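Tostik form plugin: where the grant money has gone so far
Progress report to the Kotham fund, 2024-06-18
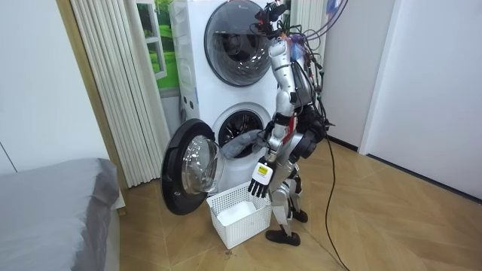 Tharushi Saha wrote back on my last report that she liked the date picker but wanted to know why conditional fields, the thing the grant was mostly for, had slipped behind it. Fair question, and I'd rather start there than bury it on the second page.

The short version is that I built conditional fields in February, showed them to people, and then tore most of it out. My first go hid a field with a bit of script and left it sitting in the form. So if somebody picked "Yes, I have a company" and typed in a company name, then changed their mind and picked "No", the name still got sent along with everything else. On a contact form that's a nuisance. On a job application or a refund request it's a real problem, and the Orine people (they run their bookings through the plugin) spotted it within a day of getting the test build. I was a bit embarrassed!

The rewrite checks the rules twice, once in the browser while the visitor is filling things in and once more on the server when the form comes in. Anything that should be hidden gets dropped before it's saved or emailed. Required fields behave too - a hidden field that's marked required no longer blocks the submit button, which was the complaint I had the most mail on.

What works today:

Show or hide a single field based on a dropdown, a radio choice or a checkbox.
Show or hide a whole section, headings included.
Rules that look at two fields together, with either "all" or "any".
Skipping a page in a multi-page form.

What doesn't work yet is rules based on file uploads, and rules inside repeating rows. The repeating rows are a headache. Each row needs its own copy of the rule, and when a visitor deletes a row in the middle the ones after it lose track of which field they belong to. I've tried two ways of numbering them and wasn't happy with either. The one I'm on now gives every row a random key when it's created and never renumbers anything, and so far it's holding up in my own tests, but I haven't let anyone else near it.

The rule editor took longer than I'd planned. I had it as a popup, and on a laptop screen you couldn't see the form behind it, so you were writing rules for fields you had to remember the names of. It's a side panel now. Click a field and the panel shows every rule that touches it, plus the ones it sets off elsewhere. I'm really pleased with that bit, and it's cut down the "why did my field vanish" emails a lot.

Translations: the rule editor strings are all in the language file, but the error messages that come back from the server were hard-coded until last week. They're moved over now. If you had a translator lined up, please have them wait for the next build so they don't have to do the job again.

On old versions, I'm keeping the upgrade path for anyone on release 3 or later. People on anything older will see a notice in their dashboard and a link to the manual steps. I did think about writing a converter for those sites, and then I looked at how the old settings were stored and closed the file again.

Money and time. The coding part of the grant is over half spent, and the Biswas hosting for the demo site is paid through the end of the project. I haven't touched the line for the accessibility review. I'd like to keep it whole, as the reviewer should be looking at the finished side panel with a screen reader and that needs one more round first (focus jumps to the top of the page when a section appears, and it shouldn't).

I do have one thing to ask. The plan lists an import tool for forms made in other plugins. I've had 5 requests for it in total, against a steady pile for saved drafts, where a visitor can leave a long form and come back to it. I'd like to swap the two. The work is close to the same size and the server side of conditional fields already does part of what drafts would need. If you'd prefer I stick with the import tool, I will - just let me know before I start on either.

Next up is repeating rows, then the focus bug, then the docs. The docs page for conditional fields is half written and still has my notes to myself in it, so please don't send anybody there yet. The changelog and the current test build are in the usual shared folder.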